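Moving your Sturnotetti save to a new PC without losing your settlement

Updated 29th August for the 2.41 patch

Quick one this, because I've had the same question all week. Yes you can move a save by hand. No, cloud sync won't do it for you if you've got mods on. Takes a few minutes if you do it in the right order, a whole evening if you don't.

What you need

Both machines, a USB stick (or a shared folder, whatever), and the same game version on each. Check the version first. Bottom left of the title screen, tiny grey text. If one says 2.41 and the other doesn't, stop and update.

Step 1. Make a clean save

Load your game. Go indoors, anywhere indoors, the inn at Woltlow is fine. Wait for the weather to settle and any crafting queue to finish. Then a full manual save, not a quicksave. Quicksaves skip the settler schedules and you'll load in to find everyone stood at the gate.

Quit to desktop properly. Don't alt-F4, it leaves the lock file behind.

Step 2. Find the folder

Documents, then Sturnotetti, then Profiles. There'll be a folder with a long number for a name. If there's two, sort by date and take the newer one. Inside you want:

the Saves folder
world.dat
settlers.dat
loadorder.txt (only there if you use mods)

Copy the lot. People always grab the Saves folder and leave settlers.dat behind, then wonder why the farm is empty.

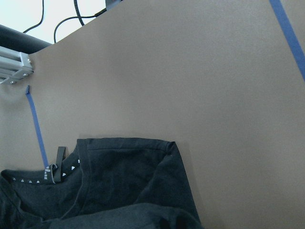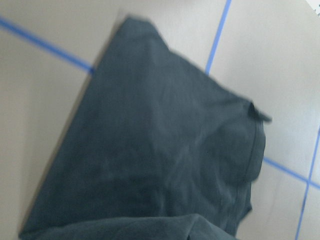 Dark cloth on a light surface, both of them.

Step 3. Start the game once on the new PC

Install, launch, get as far as the main menu, quit. That makes the profile folder with its own number. Don't start a new game, just quit.

Turn cloud sync OFF before you go any further. Options, Account, untick it. If you leave it on it will see your old files as out of date and helpfully overwrite them. Ask me how I know.

Step 4. Paste

Open the new profile folder and paste everything in. Say yes to replace. Don't rename the folder to match your old one, the game ties that number to the install and it'll just make another.

Step 5. Mods

If you don't use any, skip to step 6.

Install them in the same order as loadorder.txt. The Ollel lighting mod has to go last or interiors turn purple. If you run the Arabzadeh map expansion you need the 64 bit version, the old one won't load past the harbour any more.

More than 70 mods? Do it in two batches and launch to the menu inbetween. The loader chokes otherwise.

Step 6. Load and check

Load the manual save from step 1. First load is slow, leave it alone. Then:

open the map, make sure your fast travel points are there
talk to any settler, they should have a job listed
check one storage chest
sleep until morning, save again in a new slot

All good? Turn cloud sync back on now and pick "Upload local files" when it asks. Not the other one.

If it goes wrong

"Profile mismatch" on load. You renamed the folder, or pasted the numbered folder inside the numbered folder. Have a look.

Save shows up but is greyed out. Version difference, or a missing mod. Hover over it and it tells you wich.

Settlers there but no jobs. settlers.dat didn't copy. Go back and get it, you don't have to redo the rest.

Crash at the loading bar. Delete the Shaders folder on the new machine, it rebuilds itself.

Keep the old copy on the stick for a bit, at least until the September patch is out. Console saves are a different format so none of this applies, sorry. Will do a seperate page for those.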